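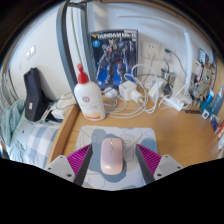 Anum Kakakhel me reçoit en chaussettes, avec une théière déjà prête et mille excuses pour l'escalier, qui est raide, il faut bien le dire. Elle traduit des modes d'emploi et des guides de voyage depuis son appartement, et c'est de son bureau que nous avions convenu de parler : un plateau en bois couleur miel, poussé contre un mur blanc, où elle passe l'essentiel de ses journées et, avoue-t-elle, une bonne partie de ses soirées.

« J'ai longtemps travaillé sur la table de la cuisine, raconte-t-elle. Je rangeais tout pour manger, je ressortais tout après, et à la fin je mangeais debout ! Quand j'ai trouvé ce plateau, j'ai payé 116 euros à un monsieur qui vidait la maison de sa tante, et il m'a aidée à le monter jusqu'ici. Je lui ai offert du thé, à lui aussi. »

Ce qui frappe d'abord, c'est la boîte de maquette appuyée contre le mur, un Gundam Mk-II dont le robot blanc, bleu et gris semble prêt à bondir du couvercle bleu foncé. Je m'attendais à une histoire d'enfance. « Pas du tout, je n'y connaissais rien, dit-elle en riant. C'est Junhao qui me l'a offerte quand j'ai rendu la traduction de Pastport, un guide de 500 pages qui m'avait pris tout l'hiver. Il m'a dit : maintenant, tu vas faire quelque chose avec tes mains. Je n'ai pas encore commencé. Mais je la regarde quand je cherche un mot, et je crois que ça m'aide. »

Junhao Du, son voisin de palier, passe justement la tête par la porte pour rapporter un saladier. Il confirme, un peu navré : « Je lui ai proposé de la monter avec elle, un dimanche de pluie, ou même en semaine. Elle dit en juin. L'an dernier aussi, elle disait en juin. »

Nous en venons à la souris, rose pâle, brillante, ovale comme une dragée. Elle est sans fil, et Anum y tient beaucoup. « Des câbles, j'en ai bien assez au pied du mur, alors si je peux en avoir un de moins... » Le tapis, blanc, avec ses dessins au trait gris et ses grandes taches d'un bleu un peu gris, vient d'une petite boutique appelée Danalell, où elle était entrée pour acheter des enveloppes. Elle y voit des nuages, Junhao y voit des flaques, et ils en discutent encore au moment où je reprends une tasse.

Et le grand flacon blanc à pompe rouge, au fond du bureau ? « Ma lotion ! Avec tout le papier que je manipule, j'ai les mains comme du carton. Avant, je la laissais dans la salle de bains et je n'en mettais jamais. » Elle l'a donc installé près de la lampe, un long bras gris qui s'élève en courbe du côté gauche et qu'elle règle bas le soir – trop bas, selon sa mère, qui le lui répète au téléphone.

Reste la question des fils. Anum a essayé les attaches, puis une gaine en tissu, puis plus rien. « La boîte du Gundam en cache un peu, c'est déjà ça. » Elle songe à une étagère au-dessus de la prise, pour ses dictionnaires, qui vivent pour l'instant dans le couloir. Junhao a une perceuse et il est d'accord pour s'en occuper, à condition qu'on ouvre d'abord la maquette.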